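Textile Workroom Notebook, Liltport
November, entry begun 9:40 a.m.

Subject: Condition and folding of knitted cloths, Stindholm group

Work continued on the knitted cloths received from Stindholm. The purpose of the morning was to settle on a fold for each piece before it goes to the shelves at Derircombe. Item 64 was taken first. It had been stored in quarters, and the old creases ran straight across the pattern. It was left open overnight under a cotton sheet, and the creases have eased but can still be felt by hand.

Item 137 was examined next. The cloth is a pale cream with a slight yellow-green cast, heavily ribbed, with the ridges set in diagonal bands that meet in chevrons. The color is hard to judge under the present lamp and reads much grayer in the shaded parts. Colleagues should not enter a shade on the record card until it has been checked at the north window.
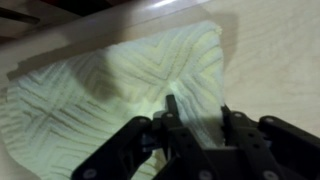 Edges

There are loose fibers along one border of 137, and the edge is slightly fuzzy and uneven. No trimming is to be done. The border should be kept to the inside of the fold, with tissue between the layers. The same applies to item 64, although its edges are in better order.

Folding

Two folds were tried on 137. Folding in thirds along the length produced a thick roll at the center and was given up. A single loose fold, padded with rolled tissue, held its shape and did not press the ridges flat. This method is recommended for the rest of the group. The Fahy boxes are deep enough for it, provided that only one cloth is placed in each.

Outstanding

Record cards for 64 and 137 to be completed, color left blank on the second.
Tissue is low; two packs to be requested.
Check whether Derircombe will accept the Fahy boxes with the lids taped.

Closed at 12:15 p.m. Both cloths returned to the drawer, unfolded.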